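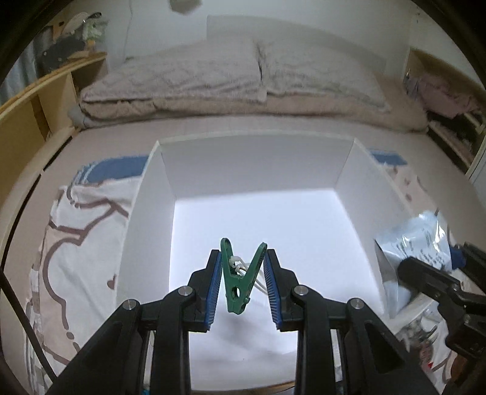 Horkoten has put its new shelf restraint kit on sale, and after a long wait I finally got mine on 2023-09-08. If you missed it back in April, when I wrote about the prototype, it's a cord and clip set that goes across the front of open shelving so your files and jars stay put when the building gets a shake (or when a lorry goes past, in my case). I'm fussy about cord because it has to be tied or fastened somewhere, and a big knot like the white one on that green clothespin is just the sort of lump I don't want on the front of a bookcase. The Horkoten cord has no knots at all. It feeds into a flat clamp at each end and you push a lever down with your thumb.

The kit costs a bit more than the old one, but you now get 3 cords where you used to get two, and they've changed the wall plates as well. The old plates needed a drill and a fair amount of swearing. The new ones come with screws or sticky pads, and the leaflet says the pads are only for metal shelving, so please don't go putting them on painted wood and then write to me about it! I did my steel rack in the garage first and it took me less than a cup of tea. The pine bookcase in the hall was slower, mainly down to me losing one of the screws under the radiator.

I rang Leonora Dimaculangan at Zenside, who are handling the orders over here, to ask about stock. She told me the first delivery was 300 kits and that 193 of them had gone before the kit was even up on the website, mostly to schools and a couple of libraries. More are on the way, though she wouldn't give me a date. "I'd rather say soon and be right," she said, and fair enough. If you're ordering for a whole office, she'd like you to phone, as the website only lets you put 8 in the basket at a time.

There's one grumble from me. The cord only comes in grey, and it's a rather gloomy grey. Ouali do theirs in clear and in white, and on a pale shelf you hardly notice it. Their clips are stiffer though, and I've got one on the kitchen shelf that I need both hands and a butter knife to open, so I know which I'd sooner be using every day.

People have also been asking me whether the old Bralteck wall plates fit the new cord. They do – I tried it on the spare room shelves at the weekend – but you have to take off the little plastic cap first or the clamp won't sit flat. Keep the cap somewhere safe in case you want to swap back.

Zenside are sending me the longer version for wide shelving when it comes in, and I'll put it up in the garage over the paint tins. Orders and spare clamps are through their website or by phone, mornings only for the time being.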